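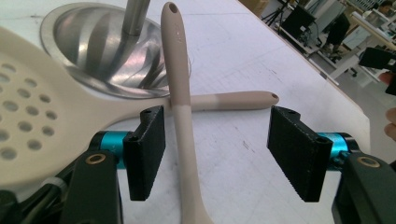 PRESS RELEASE
December 2022

Pritura opens a lunch kitchen and evening supper room in Zeltton

Zeltton's soup people are moving indoors! Pritura, the food business that has fed the Saturday crowd from a market stall by the old feed store, opens its first permanent home this month at the corner of Camargo Street and the river road. The new place will serve lunch through the week, run a supper room on selected evenings, and offer a small series of cooking classes starting in the new year.

Regulars at the stall will know the bean and squash soup, the barley bowls and the dark rye rolls that tend to be gone before noon. All of those are coming along. So are the pickled carrots, after a fair amount of pleading from customers who heard that they might be dropped from the menu (they were never really in danger).

The building will be familiar to anyone who grew up in town. It was a hardware store for years, then a place that framed pictures, and then it sat dark for a long stretch with paper over the windows. Pritura took the keys in October and has kept as much of the old interior as it could, including the long counter with its worn front edge and the tall shelves behind it, which now hold dry beans, flour and jars where the paint cans used to be. The dining room and kitchen together come to 1,302 square feet. That isn't huge, but after years of cooking under a canopy in the wind it feels like a ballroom.

What's on the menu

Lunch is short and changes often. On any given day there will be two soups, a grain bowl, a hot sandwich and a salad built around whatever the nearby farms have plenty of. In winter that means cabbage, beets, leeks, potatoes and a great many onions. The kitchen cooks from scratch each morning, and when a soup runs out, the chalkboard gets wiped and something else goes up if there's time to make it.

Most of the menu is vegetable-based, and the vegan dishes are marked. There will usually be one dish with chicken or smoked trout for those who want it. Bread is baked on site in the early morning, and any loaves that aren't needed for lunch will be sold at the counter. Please bring a bag if you can!

Takeout is a big part of the plan. Customers can order at the window on Camargo Street without coming through the dining room, which should be good news for anyone on a short break or with a dog in tow. Soup is also available by the quart, chilled, to heat up at home. A deposit jar program will run from opening day: pay $3 for the jar, bring it back clean, and get the $3 back or put it toward the next one.

Suppers with Jullier

The part that has the Pritura team most excited is the supper room. For these evenings Pritura is joining up with Jullier, the cheese and cider maker from the hills north of Zeltton, whose washed-rind cheese has been a favorite at the winter market. The two businesses have traded stall space, cold storage and a lot of opinions over the years, and cooking together was the obvious next step.

Each supper is a single sitting at shared tables with a set menu. The first will be built around baked cheese, roast roots and a dry cider from last fall's apples, with a pear and oat pudding to finish. Later dates will include a dumpling night, a supper made entirely from preserved and pickled things, and an early spring menu when the first greens come in. Non-alcoholic pairings will be offered every time, including a hot spiced apple drink that Jullier has been testing on its friends all fall.

Seats will be released a month at a time so that people who can't plan far ahead still get a chance. Menus will be posted when booking opens, and the kitchen can work around most food allergies with some notice. Please mention them when you book.

Learning to cook the basics

Classes begin in January and are aimed squarely at people who feel a bit lost in the kitchen. The first series covers making a pot of soup without a recipe, cooking beans from dry, a simple no-knead bread, and what to do with a whole cabbage once you've had coleslaw twice. Groups are small, everyone cooks, and everyone eats what they made at the end. A separate session for teens will run during the school break, with knife skills included and a parent or guardian welcome to stay for the meal.

Aprons and equipment are provided. Comfortable closed shoes are a must, and long hair should be tied back.

Thanks to the stall crowd

Part of the cost of fitting out the kitchen was met by a community share offer over the summer, and the response was wonderful. In all, 585 people bought shares, many of them customers who had stood in line in the rain for a bowl of something hot. Their support paid for the bread oven and the ventilation, and every shareholder has been invited to a free lunch in the week before the doors open to the public.

The market stall isn't going away either. Pritura will be back in its usual spot when the outdoor market returns in spring, with a smaller menu cooked in the new kitchen and carried down the hill that morning.

Opening details

Lunch will be served from 11:30 a.m. to 2:30 p.m., Tuesday through Saturday. The takeout window opens half an hour earlier. There is step-free access from the river road side, and bike racks are next to the takeout window. Supper and class bookings can be made at the counter or through the Pritura website.

Members of the press who would like to visit the kitchen or try the menu are warmly invited to get in touch with the Pritura office.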